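Shared Workshop Builds > Two-Arm Bench Robot > Set-Up Guide > Section 6: Hands, Wrist Cameras and First Motion

6. Hands, Wrist Cameras and First Motion

This section covers mounting both hands on the finished arms, connecting them to the Enalance controller, aligning the wrist cameras, and running the first powered motion at the table. Complete Section 5 (arm calibration) before you begin. The arms must hold position without drift when the brakes are released.

Builders who are using the single-arm frame should follow the steps for the right hand only and skip 6.6.

6.1 Before you start

You will need:

- Both hands, in their shipping trays
- Two wrist adapter rings, with bolts
- 3 mm hex key and torque driver
- Two hand cables (power and data in one jacket)
- Two wrist camera brackets and cameras
- Getudent bench software, installed and licensed on the control computer
- A floor mat large enough to lie under both hands when the arms are lowered
- Isopropyl wipes

Clear the table of tools and loose fasteners. If the workshop has other users, hang the lockout tag on the main switch and keep the key with you. The tag stays on until step 6.5.1.

CAUTION: The hands weigh enough to pull an unbraked arm down. Do not release any brake while a hand is attached by fewer than four bolts.

6.2 Mounting the hands

1. Set the main switch to OFF. Wait 60 seconds for the supply to discharge.

2. Lower each arm by hand to the service position. The wrist flange should be level with your chest and facing forward.

3. Wipe the flange and the mating face of the adapter ring. Grease on either face will let the ring creep under load.

4. Fit the adapter ring to the flange with the locating pin at the top. The ring seats flat. If it rocks, remove it and check the pin hole for chips left over from drilling.

5. Install the ring bolts finger tight, then tighten them in a cross pattern to the torque printed on the bag label.

6. Lift the hand out of its tray by the palm shell. Do not lift it by the fingers or the thumb.

7. Feed the hand cable through the center of the ring before bringing the hand up to it.

8. Align the mark on the hand with the mark on the ring. Left and right hands use different marks and will not seat on the wrong side.

9. Install the four hand bolts and tighten in a cross pattern.

10. Repeat for the other arm.

NOTE: Early Prothero adapter rings have no locating pin. With these rings, set the rotation by eye and correct it in software at step 6.4.6.

6.3 Connecting the hand cables

1. Confirm that the main switch is still OFF.

2. Route each cable along the outside of the forearm. Leave a loop at the wrist wide enough to pass two fingers through. A loop that is too tight will pull on the connector at full wrist rotation. A loop that is too wide will catch on the table edge.

3. Secure the cable with the supplied clips. Do not use cable ties on the moving part of the wrist.

4. Plug the left hand into port H1 on the Enalance controller and the right hand into port H2. Turn each locking collar until it clicks.

5. Plug the camera cables into the USB hub on the torso plate. Do not connect them to the front ports of the control computer.

6. Rotate each wrist slowly by hand through its full travel in both directions. Watch the cable loop the whole way. Reposition the clips if the cable goes taut at either end.

NOTE: If you are reusing cables from an Unbridge arm kit, check the pin order first. The connector fits, but the data pair is swapped. Use the crossover lead described in Appendix C.

6.4 Configuring the hands in software

1. Start the control computer. Leave the motor supply off.

2. Switch on the controller logic supply. The hands receive logic power only and cannot move.

3. Open Getudent and select Devices, then Hands, then Scan.

4. Wait for both hands to appear in the list. The scan can be repeated without a restart.

5. Assign each hand to its arm. The software does not read the side from the port number, so the assignment must be made even when the cables are in the correct ports.

6. Enter the rotation offset for each hand. The value is zero for rings with a locating pin.

7. Set the bus timeout to 9 ms.

8. Set the finger current limit to 630 mA. This value is for first motion only. It allows the fingers to close under their own weight and friction but limits the force on anything caught between them.

9. Select Save to Controller. Saving to the project file alone does not change the limit in the hardware.

10. Cycle the logic supply and read both values back.

CAUTION: Do not continue if the values read back differ from the values entered. The controller falls back to its factory limit when a save fails, and the factory limit is too high for bench testing.

6.5 First motion

Only one person operates the robot during first motion. Anyone else in the workshop stays behind the floor line.

1. Remove the lockout tag. Place the emergency stop where you can reach it without leaning over the table.

2. Set the speed override to its lowest setting.

3. Switch on the motor supply. The brakes click as they take up the load.

4. Select Home Arms. Both arms move to the upright position with the elbows bent. Press the emergency stop if either elbow moves outward past the shoulder.

5. Select Home Hands. Each finger opens fully, closes halfway, and opens again, starting with the little finger and ending with the thumb.

6. Listen during the homing cycle. An even, low hum is normal. A ticking noise from one finger means that its tendon cover is rubbing; see 6.8.

7. Jog each finger from the software with the slider. Move one finger at a time.

8. Run the motors for ten minutes at low speed, then touch the palm shells with the back of your hand. They may be warm. They should not be uncomfortable to touch.

NOTE: The homing counter in the Maintenance tab begins at this point. Inspect the tendons at 3,000 cycles and write the reading in the workshop log.

6.6 Positioning the arms at the table

The arms are brought to the ready position before the wrist cameras are aligned. In the ready position the hands are beside the table, over the mat, with open space below the fingers.

1. Lay the mat flat on the floor along the table edge. Small wrinkles are acceptable. Pull out any fold high enough to catch a finger.

2. Select Poses, then Ready, then Preview. Check the path on the screen before you move the arms.

3. Hold the enable switch and select Go. Release the switch at once if a hand comes closer to the table edge than the width of your palm during the move.

4. When both arms have stopped, check the clearance from above. The fingers should be extended, with the thumb held apart from them.

5. Adjust the table if needed. Move the table, then run the pose again. Do not edit the stored pose to suit the table, as the later sections depend on it.

6. Place the test objects on the tabletop, near the edge. Use one soft item and one rigid item with flat sides. They need to be in view of the wrist camera but do not need to be in an exact spot.

7. Select Save Bench Layout.

CAUTION: The ready position puts both hands close to knee height for a person standing at the table. Do not walk between the arms and the table while the motor supply is on.

6.7 Aligning the wrist cameras

1. Fit each camera to its bracket with the lens facing the fingers. Tighten the bracket screw until the camera holds its angle but can still be turned by hand.

2. Open the camera view in Getudent and select the camera you are aligning.

3. Tilt the camera until the back of its own hand fills the lower part of the view and the fingers and thumb are visible. The table edge should run diagonally through the view.

4. Check that the other hand enters from the top of the view. If it does not, turn the camera a little at a time and wait for the picture to settle.

5. Confirm that the test objects are visible on the tabletop and are not covered by the hand.

6. Check the fingertip lights. Turn down the exposure if a light blooms into a large spot that hides the tip.

7. Tighten the bracket screw fully and compare the view with Figure 6-4. 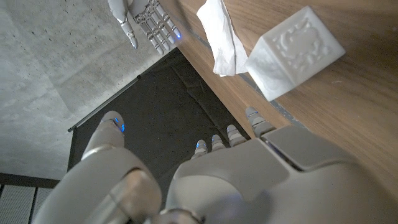

Figure 6-4. Wrist camera view with both hands over the mat. Tissue and white block on the tabletop.

8. Select Store Reference View. Repeat steps 2 through 7 for the other camera.

NOTE: The view does not have to match the figure exactly. Table height and bracket wear both shift it. What matters for Section 7 is that the fingers, the table edge and the test objects can all be seen at once.

6.8 Troubleshooting

Only one hand appears in the scan.
Check the locking collar at the controller end. Swap the two cables. If the fault moves with the cable, replace the cable.

Both hands appear, but on the wrong arms.
Repeat step 6.4.5. Do not swap the cables to correct the assignment.

A finger stops partway through homing.
Switch off the motor supply and move the finger by hand. If it moves freely, home again. If it binds, remove the tendon cover and look for a displaced guide.

Ticking noise from one finger.
Loosen the tendon cover, center it, and tighten it again.

Camera view freezes when the arm moves.
The camera cable is being pulled at the wrist. Enlarge the loop and repeat step 6.3.6.

Reference view will not store.
The bench layout has not been saved. Return to step 6.6.7.

Continue to Section 7, Grasp Tests, with the arms in the ready position and the current limit unchanged.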